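Praltton Lane Shared Kitchen
Saturday walk-through: checklist with comments
Rooms covered: main kitchen, dry store, back passage, bin area

Marks used: OK, FIX (do before next booking), WATCH (look again next month), N/A

1. Entrance and floors

1.1 Door opens fully and closes without sticking: OK
1.2 Mat flat, no curled edges: FIX
Back left corner lifts. Tape did not hold last time. Replace the mat.
1.3 Floor free of grease by the stove: OK
1.4 Floor free of grease by the sink: OK
1.5 Passage clear to its full width: FIX
Two folding tables leaning on the wall outside the dry store. They go on the rack, not in the passage. Moved during the walk-through, but the last check found them in the same spot.

2. Fire and gas

2.1 Extinguisher on its hook, pin in, gauge in the green: OK
2.2 Fire blanket in its case: OK
Case is behind the paper towel holder and hard to reach with the left hand. Move the towel holder.
2.3 Gas shutoff labeled: OK
2.4 Burners light on the first or second try: WATCH
Rear right burner is slow. Cleaned in October, better after that, now slow again. If it is still like this next month, call the repair company and take the knob off so it can't be used.
2.5 Hood filters clean: FIX
Sticky to the touch. Soak overnight and let them dry before they go back.

3. Electrical

3.1 Cords free of cuts and burns: OK
3.2 Kettle base dry: OK
3.3 No extension cords across walkways: OK
3.4 Drimosora rice cooker, lid latch: WATCH
Latch closes but needs a push. Add a note on the lid so people check it.

4. Cold storage

4.1 Refrigerator at or below 40 degrees F: OK
4.2 Freezer at or below 0 degrees F: OK
4.3 Raw meat on the bottom shelf: OK
4.4 Everything dated: FIX
One tub of soup and half a block of butter without a date. Thrown out. Labels and pen are on the side of the refrigerator.

5. Empty containers and recycling

5.1 Empties off the work surfaces: FIX 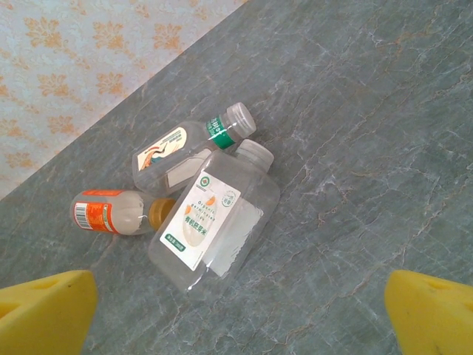 Empties are still the most common entry on this list. They roll, they take up the space people need for cutting boards, and someone putting down a hot pan will put it down next to them. The rule is the same for all of them: rinse, drain, then into the blue bin or onto the reuse shelf. Lying on their sides on the green marble pattern like this, clear plastic bottles are easy to miss, and the big squarish one that still has its rice label should have had that label taken off before anyone thinks of refilling it. A container that says organic germinating rice and holds something else is a labeling problem, and for a person with an allergy it can be worse than that.

5.2 Old labels removed from reused containers: FIX
Warm water and dish soap, ten minutes, then the plastic scraper. No knives. Use the new white labels with contents and date.
5.3 Caps kept with their bottles: WATCH
The cap drawer has far too many loose caps in it. Anything that fits nothing on the reuse shelf can go.
5.4 Reuse shelf not overfull: OK
5.5 Blue bin lid closes: FIX
Lid was up. Bin emptied after the walk-through.

6. Dry store

6.1 Nothing on the floor: OK
6.2 Rice, flour and beans in closed containers: OK
6.3 Signs of mice or moths: OK
None seen. Traps checked, left in place.
6.4 Heavy items below shoulder height: FIX
Large pot from the Pawłowska set is on the top shelf again. Bottom shelf only.
6.5 Step stool steady: OK

7. Sink and cleaning supplies

7.1 Hot water within a minute: OK
7.2 Hand soap and paper towels stocked: OK
7.3 Cleaners stored away from food: OK
7.4 Spray bottles labeled: FIX
One bottle under the sink with no label. Contents not known, so it was set aside for disposal. Do not sniff it to find out.

8. First aid

8.1 Kit on the wall and closed: OK
8.2 Burn gel in date: OK
8.3 Blue bandages: WATCH
Running low. Add to the next Lurnelberg order, item 439 on their sheet.

Carried over to next month: 2.4, 3.4, 5.3, 8.3
FIX items are to be marked off on the copy by the door, with initials and the time.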